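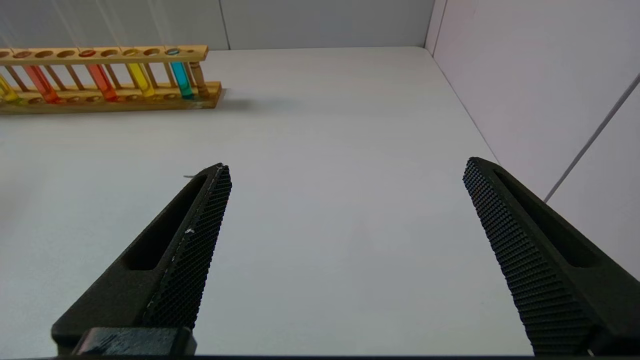

Test tubes of colored liquid in a wooden rack.

Test tube

A test tube is a narrow tube, open at the top and closed at the bottom, used to hold, mix or heat small amounts of a substance. Most test tubes are made of glass or clear plastic. They are among the most common pieces of laboratory equipment and are widely used in schools, hospitals and industry.

Design

The usual test tube has straight sides and a rounded bottom. The rounded shape makes the tube easier to wash and spreads heat more evenly than a flat base would. Many tubes have a slight lip at the rim, which helps in pouring and gives a holder something to grip. Tubes without a lip are often preferred where a cap or stopper must fit closely.

Sizes are given by outside width and by length. Small tubes are suited to tests that need only a few drops of liquid, while larger ones, often called boiling tubes, are meant for heating. A tube intended for heating is normally made of borosilicate glass, which expands very little as its temperature rises. Soda-lime glass costs less but is more likely to crack if it is heated or cooled quickly.
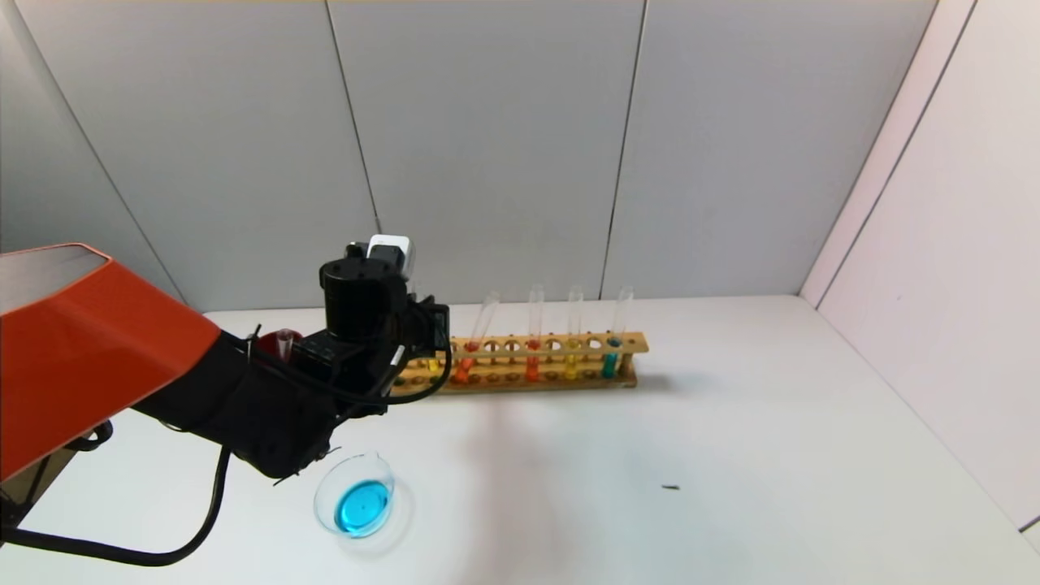 Plastic tubes are lighter and do not shatter when dropped. They cannot be placed over a flame, and some kinds are softened or clouded by common solvents. They are chiefly used for storage, for transport and for work in which each tube is thrown away after a single use.

Racks and holders

Because a tube with a rounded bottom cannot easily stand without support, it is normally kept in a rack. Racks are made of wood, metal or plastic. Wooden racks stay cool to the touch and are gentle on glass, but they absorb spills and may stain. Wire racks drain freely and can be placed in a water bath.

The Gelunby rack, a regional pattern named for the town in which it was first sold, has a single row of holes and a raised back rail. Its design is credited to Magnus Lamont, a joiner who supplied school laboratories. The Semple workshop later took over production and added a row of drying pegs. The teaching museum at Grutmont holds 161 racks of this and related patterns, along with 425 tubes. Its printed catalog, edited by Keir Drummond, was issued on August 21, 2019. Eight of the racks listed there still carry their original paper labels.

Use

Liquids are commonly mixed in a test tube by flicking the lower end with a finger or by gentle swirling. A tube being heated is held at an angle with a clamp or holder, kept moving through the flame and pointed away from all persons present. It should be no more than one-third full.

Tubes are cleaned with a narrow brush and detergent, rinsed in purified water and left upside down to dry. Glass with chips, cracks or deep scratches is discarded.

Related equipment

Culture tubes are used to grow microorganisms and are usually closed with a loose cap. Centrifuge tubes have thicker walls and often a pointed bottom, in which solid matter collects.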